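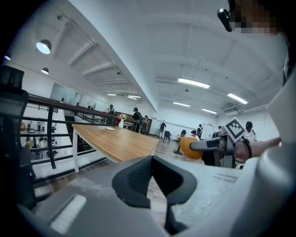

Clodagh Gilmartin

Chapter 6
Asking the Public

In the spring of the year in which it planned to close the Itia ferry, the district council at Natlow asked the people who lived there what they thought. A leaflet went through doors, a form went up on the council website, and three evening meetings were held in the upper room of the library. When the final report came out in December it ran to several chapters and had a photograph of the river on the front. Its first page said that residents had been "fully engaged at every stage". Its last page recommended that the ferry should close.

Students who come to this subject for the first time tend to read a case like that in one of two ways. Some take the council at its word: people were asked, their views were weighed, and a hard choice was made. Others decide that the whole thing was a sham and that the decision had been taken in a back room long before the leaflets were printed. This chapter asks you to be slow to accept either account. Both may be partly true in the same place and in the same month, and the evidence needed to tell them apart is usually thinner than the people arguing about it let on.

We shall use the word consultation for any exercise in which a public body invites views on a proposal that it keeps the power to decide. That last part matters. A referendum that binds the government is something else and was dealt with in Chapter 5. So is an election. In a consultation the public may speak and the authority may listen, and the law in most places says rather little about what listening means.

What the number was

The Natlow exercise drew 194 replies. You will find that figure in the report, in two speeches by the council leader and in most of the newspaper coverage, and nearly always it is used to prove something. To the council it showed healthy interest in a small district. To those who wanted to keep the ferry it showed that hardly anyone had been reached.

Neither side could know. To say whether a number of replies is large or small you need to know what it might have been, and the council had never counted how many people used the ferry in an ordinary week. It knew how many tickets were sold, but children travelled free and the holders of yearly passes were waved aboard. The report does not mention this. It gives the number of replies to the nearest whole person and leaves the reader to supply the rest.

There is a second difficulty, and it is one you should expect to meet in nearly every consultation you study. People who reply have chosen to reply. A person with a strong view, a free evening and a habit of filling in forms is far more likely to be counted than a person with a mild view and a night shift. A poll tries to deal with this by picking whom to ask. A consultation throws the door open and takes whoever walks in. There are good reasons for doing it that way, and we shall come to them, but it does mean that a sentence beginning "62 per cent of residents" should nearly always begin "62 per cent of those who answered". The shorter version is the one that gets into the headline.

What the form asked

The form itself was 19 pages long. Capucine Poulain, who taught for many years in the region and kept a copy of every council form she was sent, used to hand it out to her first-year classes without telling them where it came from. She would ask them to mark the page on which the proposal to close the ferry was first clearly stated. Most classes settled on page 11. Before that the reader had been asked about the importance of clean air, the value of reliable public services and whether the council should spend money wisely.

It is hard to be against spending money wisely. Questions of this sort are sometimes called warm-up questions, and the firms that design forms defend them on the ground that they put people at ease. That may be so. They also produce a set of answers that can be quoted later in support of almost anything. The Natlow report says that "an overwhelming majority supported a sensible approach to river services". The word ferry does not appear in that sentence, and the question it rests on did not contain it either.

When the form did reach the point, it offered a choice between closing the service at once and closing it after a further winter. Anyone who wished to keep it open had to say so in a box marked "Other comments". A good many did. The firm hired to read the replies, Appiah, sorted these comments under headings such as "Timing", "Concerns about change" and "General". There was no heading for people who simply disagreed.
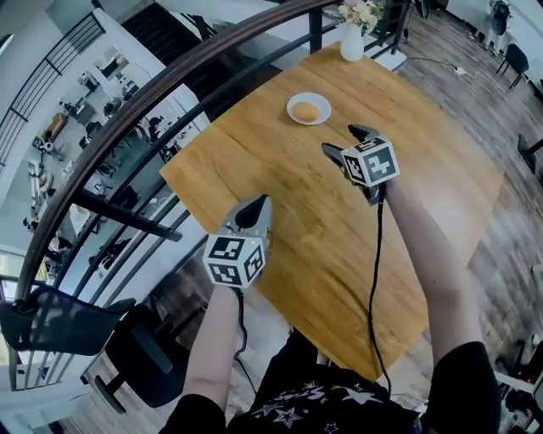 Two hand-held grippers above a wooden table.

Should we conclude that the form was rigged? I would be careful. I have read the letters between the council and the firm, which were released on request some time afterwards, and nothing in them shows that anyone set out to hide opposition. The officers seem to have believed that the ferry could not be paid for, and that to offer people a choice the council could not afford would be unkind. You may find that a decent motive or a very convenient one. What can be said with some safety is that the limits of the answer were set by whoever wrote the question, and that this was done in an office, in private, before any member of the public was involved.

Who turned up

The closing date was 4th June. The last of the three meetings had been held the week before, and it is the only one for which full notes survive. They were taken by a clerk and they are dull, as such notes ought to be. They record who spoke and in what order. The chair spoke first, then the engineer, then the officer in charge of transport, and by the time the floor was opened the hall had been booked for an hour and had used up most of it.

Be wary of making too much of this. Writers who dislike consultations are fond of stories about long slide shows and short question times, and some of the stories have been told so often that their source is lost. The notes from Natlow also show the engineer being stopped, twice, by people who knew the river better than he did, and his agreeing that the figure he had given for winter repairs was wrong. The figure was put right in the final report. It made no difference to what was recommended, but a mistake was found in public that had got past everyone in the building where it was made. Any fair account has to find room for that.

The same is true of Skumiletti, the next district upstream, where a plan to close a footbridge was dropped after a consultation with fewer replies than Natlow's and a much worse form. Supporters of consultation mention Skumiletti a great deal. They mention less often that the landowner who was to buy the approach road withdrew his offer halfway through. The council said it had listened. Perhaps it had. It had also lost the money that made the plan worth having, and from outside the two explanations look exactly alike.

The problem of proof

You will see by now why this chapter is placed after the ones on voting. An election leaves behind a result that can be checked. A consultation leaves behind a report, and the report is written by one of the parties. If the decision matches the replies, the authority will say that it listened, though it might have done the same thing anyway. If the decision goes against them, it will say that it listened and then used its judgement. There is very little that an authority could do which would count, in its own eyes, as failing to listen.

Some scholars have tried to get round this by comparing the first draft of a plan with the last and counting the changes. It is patient work and I do not wish to run it down. The trouble is that authorities learn. A plan may go out with some parts put in so that they can be taken out later, and the officers who do this are seldom foolish enough to write it down. Two of the studies discussed in section 6.3 admit as much in their footnotes, while their opening pages claim rather more.

None of this makes consultation worthless. It can bring out facts that officials lack. It can slow down a bad idea - and a good one, of course. It gives people who will lose by a decision a date, a room and a name to write to, and those who have gone without such things do not think them small. But these are modest claims, and the language that governments use for the practice is seldom modest.

How the chapter is arranged

Section 6.1 sets out where the legal duty to consult came from and how far it goes. Section 6.2 returns to forms and questions, with longer extracts from the Natlow papers, and shows how the same set of replies was summed up by three different readers. Section 6.3 looks at attempts to measure whether consultation changes anything. Section 6.4 deals with meetings, and with the awkward matter of who can spare the time to go to them. The last section takes up citizens' panels, which are chosen by lot and are often put forward as the cure for everything described so far. The claims made for them should be read with the same care as the Natlow report.

A note on sources before we begin. Wherever possible I have gone back to the forms, letters and notes themselves. Where I have had to rely on a council's own account of what its residents said, the text says so, and you should lower your confidence to match.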